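Stacking and Storage of Plastic Mixing Bowls in a Shared Kitchen
Course project report, Olden Hall group
2 September 2000

1. Purpose

The shared kitchen at Olden Hall has one base cabinet for bowls and one shelf above it. Residents complained that the bowls were hard to remove and often went back in the wrong order. The project measured how much cabinet space the bowls take up when nested and when stored singly, and how long it takes to put them away under each arrangement.

2. Materials

The bowls are plastic and came from two suppliers, Cordero and Diltesport. Sizes within one supplier's set nest cleanly. Sizes from different suppliers do not always nest, as the rim profiles differ and a smaller bowl can hang on its rim before it reaches the bottom of the larger one. We called this a "hung" fit in our notes and the term is used below.

Color was used as the label for size. Pink was assigned to the large bowls and green to the next size down. No writing or tape was put on the bowls. Tape had been tried in an earlier project and came off in the dishwater.

All bowls were washed with Brillo dish liquid, dried with a cloth and set on the table before each trial. A bowl put away damp tends to stick to the one below it, and this would have affected the removal times.

3. Procedure

Each trial began with the bowls apart on the table, open side up, with a gap between neighbors. The person doing the trial stood at the long side of the table. On the start signal the bowls were nested by size, carried to the cabinet and set down. Timing stopped when the cabinet door was closed. For single storage the bowls were carried one at a time and placed side by side. 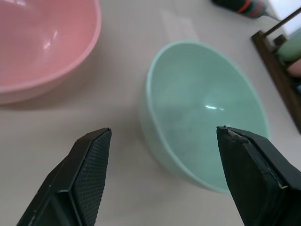 The gap between bowls was kept wide enough for a hand to pass on either side. In the first trials we had let the rims touch, and the larger bowl was sometimes pushed when the smaller one was picked up. Those trials were discarded. The 50 trials reported here all used the wider spacing.

4. Results

Nested storage used 234 square inches of shelf. Single storage used 736 square inches, which is more than the cabinet floor provides, so part of the set had to go on the upper shelf. Mean time to put the set away was 18 seconds nested. Single storage took longer in every trial.

Hung fits occurred only with mixed sets. They did not change the shelf area but they raised the stack, and in two cases the door would not close until the order was changed.

5. Discussion

Nesting is recommended for this cabinet. The mixed sets should be separated by supplier. Removal of the bottom bowl is slower when nested, and we did not time it with enough care to report a figure. A second round of trials is planned for October and will cover removal, with lids included if the kitchen still has them.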